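メーリングリスト > Lurkus 暮らしの片づけ > 水まわり > 過去ログ

Re: 浴槽まわりの物、どこに置くか(続き)
2020/10/22 投稿:Imani Fitzsimmons
最終更新:17時間前

みなさま

Imaniです。返信おそくなりました。ばたばたしてて、読みにくいと思うけど先に送ります。

Stricklandの部屋の浴槽の件。8月に置き方を決めたつもりが、物が増えてまた床が散らかってきたので、仕切りなおしです。

まず前提。浴槽は動かしません。大理石柄の床の上に置くだけのタイプで、向きを変えるのも大仕事。排水もつないでないので、水を張る話も今回はなし。濡れたらどうするか、まで考え出すと終わらないです。あくまで、まわりの物の置き場の話だけ。

気になってるのは3つで、

・ふちに布をかけっぱなしにする癖
・洗面器とざるが床に直置き
・電源タップが近い

布は濃いグレーのやつ。畳まずにくしゃっとふちの角に乗せてしまう。自分もやります。ふちは広いから置きやすいんですよね、つい。でもあそこに一枚あると、次の人が隣にボトルを置いて、その次の人がまた何か置いて、気がつくと蛇口のほうまで埋まってる。

洗面器は緑の。中に金属のざるを入れたまま床に置いてあって、これは重ねてある分まだましかなと。ただ、ざるが風呂まわりにいる理由が誰にも説明できない。たぶん小物を洗って水を切るのに使って、そのまま。台所に返していいなら返します。反対の人は今週中に。

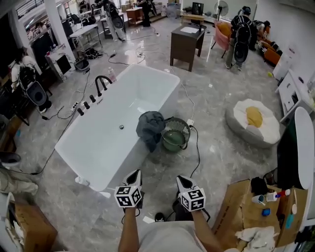 前回いただいたメールから、そのまま引用します:

> 置き場を決める前に、浴槽のまわりで使うものと、
> たまたま浴槽のまわりにあるものを分けたほうがいいです。
> 目玉焼きのクッションは後者だと思います。
> かわいいけど、風呂の横でなくていい。
> うちでも同じことをやって、先に棚を買って失敗しました。
> 棚があるとそこに入る分だけ物が残ります。
> 空のまま一週間がまんして、取りに行くのが面倒だったものだけ
> 戻すのがいいです。
>
> それと段ボール箱は「仮置き」と書いた時点で
> 仮じゃなくなるので、使うならふたを閉めて、
> 中身は箱の外に書いてください。
>
> タップは水まわりから離すこと。
> 今は水を使わないといっても、いつか誰かが
> 濡れた手で触ります。

全部そのとおりです。耳が痛い。特に棚のところ。実はTrelanceのカタログを見て、Sturiaというワゴンを頼む寸前でした。幅がほぼ89センチで、浴槽とキャビネットのあいだに入れたらもう人が通れない。測らずに頼むところだった。危ない。取り寄せはいったん止めてます。

で、使うもの・たまたまあるもの、で分けてみました。

使うもの
 小さいボトル類
 歯ブラシとコップ
 白いチューブ
 手拭き用の布
 タオル
 洗面器

たまたまあるもの
 目玉焼きのクッション
 緑のボール
 ざる
 電源タップ
 靴

靴はほんとに靴です。浴槽の前で脱いで忘れていく人がいる。入口の靴置きに戻してください、見つけた人が黙って動かしていいです。

クッションは意見が割れてて、座って靴下はくのにちょうどいい高さだから残せ、という声が1通きました。わかる。わかるけど、通り道なんですよあそこ。浴槽とキャビネットのあいだを横向きで歩くことになる。椅子のある奥のほうに移して、一週間それで困るか試しませんか。

それから布。汚れた布の行き先は黒いメッシュの丸いかごに統一。浴槽の右のふちのすぐ脇に置いてみて、これはわりとうまくいきそうです。ふちにかけたくなる手の位置にかごがある、というだけのことなんだけど。メッシュだから中が見えるのもよくて、たまってきたのがわかる。ふた付きのにすると絶対わすれます。

ただし、かごのすぐ先にタップがあるので、これはタップのほうをどかす。かごを動かすと意味がない。
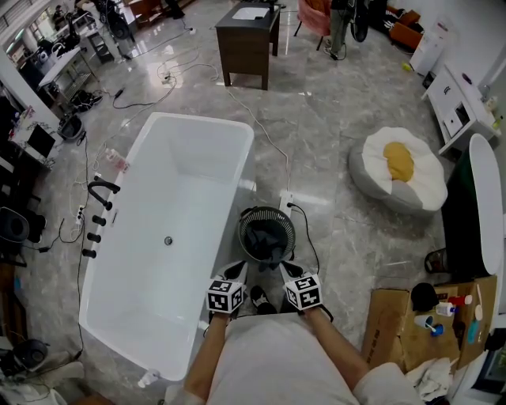

かごの大きさはいまので足りてると思います。大きくすると洗濯に出す間隔が延びるだけなので。いっぱいになったら出す、で回数は決めない。当番表も作りません、前に作って二週間で誰も見なくなったし。

かごに入れていいのは布だけ。ボトルの空とか、ティッシュとか、ごみ箱の形をしてるせいでどうしても入れたくなるみたいで、ここだけは札をつけます。「布」一文字で。字のうまい人お願いします。

段ボールの上の洗面道具について。歯ブラシを立てた白いコップ、青いボトル、赤いキャップのチューブ、青いキャップの小さい白ボトル、あと黒くて丸いの。いま箱の上に並べて置いてる形で、使うときは便利です、正直。目の高さじゃないけど手は届くし。でもふたが片方開いたままの箱の上なので、ぐらつく。倒れるとコップから全部いく。

案は二つ考えていて

案1 箱をやめて、右の壁ぎわの白いキャビネットに移す。下のオープンの段にもう白い小物が入ってるので、そこを詰めて一段あける。天板の上にもすでに小瓶や小物がいくつかあるから、天板には増やさない。

案2 トレーを一枚買って、まとめて乗せる。トレーごと動かせるから掃除が楽。近所で見たのが684円。安いけど、さっきの引用の「棚があるとそこに入る分だけ残る」がトレーにもあてはまる気がして、迷ってます。

個人的には案1で先にやってみて、だめなら案2。買うのは最後。

タオルは白いのがくしゃっと床に落ちてる状態なので、これはもう論外というか、案以前の話です。床にタオルを置かない。畳み方はこだわらないです、三つ折りでも丸めるのでも。丸めるほうが取り出すとき崩れないので私は丸める派。ふちの布とは別のものとして扱ってください。タオルをかごに入れてしまうと、洗いたてのと使ったのが区別つかなくなる。
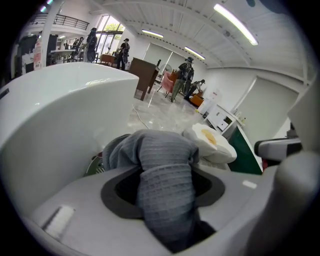

収納を買い足さない方向で行くと、いま部屋にある家具をもっと使うしかなくて、前から言ってる棚の引っ越しをそろそろやりたいです。床のまんなかに斜めに立ってる濃い茶色の木のキャビネット、あれを壁に寄せて、タオルと予備の布の置き場にするのはどうでしょう。斜めのままだと裏側が死んでるし、掃除のたびに避けて通ることになる。壁は右側がいいと思うんですが、白いロールスクリーンが下がっているので、棚の上が引っかからないかだけ先に見ないと。奥の窓側は、せっかく光が入るところをふさぐのでなし。

あと細いコードが床を横切ってるのも、棚を動かすとき引っかけるので先に外すこと。外した人はどこに挿さってたかメモしておいて下さい。前に戻せなくなって半日つぶれました。

クッションの移動先は、ピンクの肘掛け椅子のあたりを考えてます。座るものは座るものどうしで。オレンジのスツールは軽そうだし、靴下をはく用に浴槽のほうへ一つ持ってくるという手もありますね、書きながら思いつきました。クッションより場所をとらない。残せ派の方、これでどうですか。

編み物っぽいグレーの布物の扱いも聞かれてたんだった。靴下とか、ニットの小物とか。かごに入れるとメッシュに糸がひっかかるのでは、という質問。私は気にせず入れちゃってますが、気になる人は裏返してから入れるか、手持ちの洗濯ネットに入れてからかごへ。片方だけの靴下は、かごの縁にかけないで中に。縁にかけるとまた浴槽のふちと同じことになる。

順番としては

1 タップとコードをどかす
2 靴とボールとざるを元の場所へ
3 クッション移動、スツール試す
4 箱の上の物をキャビネットへ
5 茶色い棚を壁へ

5は人手がいるので、来られる人がそろった日にまとめて。1から4は一人でも一時間かからないと思う。4のときに空の段ボールは畳んで捨てます。箱の中の小物は、捨てずにいったん緑の洗面器に出して、持ち主が名乗り出るのを待つ。待つのは一週間だけ。名乗りがなければ私の判断で分けまs。

それから元のスレッドが見つからないと何人かから聞きました。過去ログの1022番です。Trelanceの寸法の話もそこにぶら下がってるので、ワゴン推しの人はまずそっちを読んでから。Sturiaの細いほうの型ならどうか、という話も出てますけど、私は一週間試してからにしたい。

返事ほしいのは次の点だけ。ざるを台所に返していいか。案1でいいか。棚を寄せる壁は右でいいか。それ以外は異論がなければ進めます。

個人宛でなくリストに返してくださいね、こないだ半分が私にだけ届いていて、全部転送しなおすはめになったので。引用は必要なとこだけ残して、あとは切って下さい。

あ、白い楕円のやつ(キャビネットの手前に立ってるの)は触らないでおいてください。重いし、置き場が決まってないので別メールにします。

では。

Imani Fitzsimmons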